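Entertainment News Writer (part-time, fixed term)

Vutamico is looking for a writer to join the team behind our celebrity and television news pages. The post is part-time, three days a week, and runs until the end of July with a chance of being extended.

We publish short news items on television personalities, musicians, film actors and the people who turn up at their parties. Most of our readers are in Britain and Ireland and read us on their phones before work or on the way home. They want to know who was at the premiere, who has left the soap and what the couple from the dancing show have called the baby.

What you will be doing

You will write up to 50 items a week, most of them between 100 and 200 words. The morning list is shared at 7.30am and the first items need to be up by 8.15. After that you work through the list in the order set by the desk editor, adding anything new that comes in from the agencies.

You will also write captions for our photo galleries. Captions give who, where and, if we know it, what the occasion was. We don't guess at relationships, pregnancies or illnesses, and we don't comment on anybody's weight. Please read that sentence again before applying, as a fair number of trial pieces are turned down on it.

During awards season there is some evening work, paid at a higher rate. You would be asked to cover no more than two evenings in any month and you will know which ones by the middle of the month before.
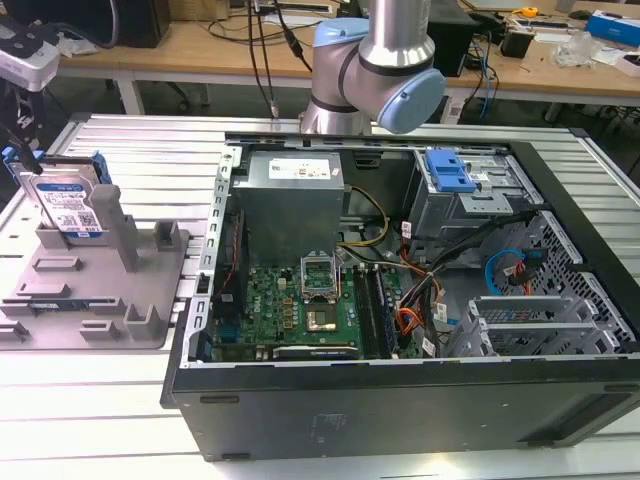
The desk is in our Stellthorpe office, on the first floor above the bakery. You can work from home for one of your three days once you have finished training, which takes two weeks. Training covers our style guide, picture rights, the basics of libel and privacy, and Jafri, the publishing system we use for all our pages. You don't need to have used Jafri before.

What we are looking for

You should be able to write clean copy quickly and spell names correctly. We would like to see some published work, but a student paper, a fan site or your own blog is fine. You need a good general knowledge of British television, and you should be able to tell a story that has been confirmed from one that has only been repeated. A second language would be useful – Spanish especially – but we won't mark you down for not having one.

A degree is not required. You must already have the right to work in the UK.

Pay and holiday

Pay is on our junior writer scale, worked out pro rata, and the full scale is sent to everyone invited to interview. Holiday is also pro rata. Travel to evening events is paid back on receipt, and that includes taxis home after 10pm.

How to apply

Send us a CV of no more than two pages and three sample items of up to 150 words each. The samples should be on real stories from the past month, written in your own words, with your sources listed underneath. Please don't send reviews or opinion columns – we have a separate team for those in Drarkoston and they are not hiring at present.

Use the form on our jobs page and choose "Entertainment desk" from the menu. Interviews will be held in Stellthorpe and include a writing test of just over an hour. If you need any changes made to the test or the interview, tell us on the form.

We reply to all applicants, including those we don't invite to interview.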